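An open afternoon at Flerora, Nammont

I had walked past the Flerora building in Nammont for years without knowing what went on inside, so when the open afternoon was advertised in November I put my name down the same evening. Flerora makes play food and nursery tableware, the sort of thing you find in the home corner of every playgroup in the country, and I have been fond of that stuff since I was small enough to serve it. I went with two friends from the toy library and we were through the door at one o'clock sharp, ahead of a queue that went right back to the bus stop!

You start upstairs in the sample store, and I could happily have stayed there all day. It's a long room lined with shallow drawers, and there are 2674 samples in them, going back to the days when the firm was called Mansour and sold mostly to church halls. We were allowed to open any drawer with a green sticker. I found the yellow teapot from my own infant school (the very same lid, with the knob that always came off in your hand) and made rather a noise about it. One friend went straight for the fruit. The peas in the older sets are enormous — a child could hardly lose one if they tried — and our guide told us they had been made smaller bit by bit over the years, then bigger again when the safety rules changed.

Next was the colour room, where they settle what shade a thing is going to be. I had no idea how much arguing goes into a plate. The guide said the pinks cause the most trouble: too cool and they look like medicine, too warm and parents think they're orange. The one they have gone with for the new range, Flarnent, is a lovely soft salmon, and I was very taken with it. The plates are plain and round with a raised rim, nothing printed on them, and they look so fresh and cheerful on a white table.

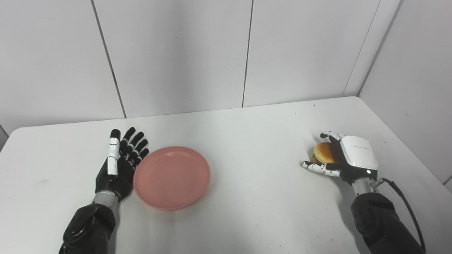

We asked about the rim, naturally, being people who have spent whole mornings picking pretend peas off a carpet. The height of it went through several rounds. A flat plate is easier to stack but everything slides off when a three-year-old carries it across the room at speed, and a deep one turns into a bowl, and then the children want soup. The guide passed a few trial versions along the line so we could tilt them for ourselves, and it's surprising how much difference a sliver of extra edge makes in the hand.

Then came the bit I'd been looking forward to, which was the food. Flerora divides it into "whole" and "built", whole being things like an apple or an egg, and built being anything a child might reasonably expect to have layers. Pizza is built. Toast caused a disagreement in our group and I'm not sure it was ever settled. Burgers are the best seller by a long way, and last year they sent out 3401 of them from this one building. I thought of all those pretend cafés and all those grown-ups being handed a burger for the ninth time and saying thank you, delicious.
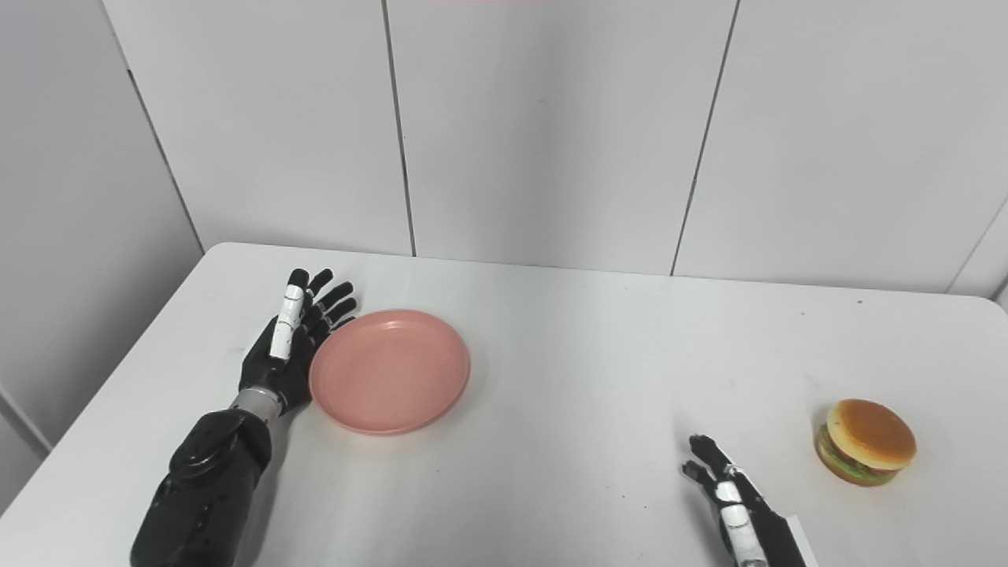 I liked hearing how the plates and the food are planned together. A burger has to look generous on its plate but still leave room for something beside it, and the children who come in for the play mornings are very firm on that point. They want chips. They also want ketchup, and the firm has been trying to work out a good pretend ketchup for as long as anyone there can remember. There's a drawer of attempts, sadly without a green sticker.

Tea was in the canteen, proper cups, and very good flapjack. The shop next door was selling seconds at 200 pence a bag, which made everyone laugh because the sign really did say 200 pence. I came away with two bags of vegetables and a fried egg with a slightly wonky yolk. My friend got the last teapot and I am trying to be gracious about it.

They had 892 visitors over the afternoon, going by the board at the exit, and it never felt crowded once you were past the stairs. If you go next time, wear something warm for the sample store, and open the bottom drawers as well as the ones at eye level. The cakes are down there.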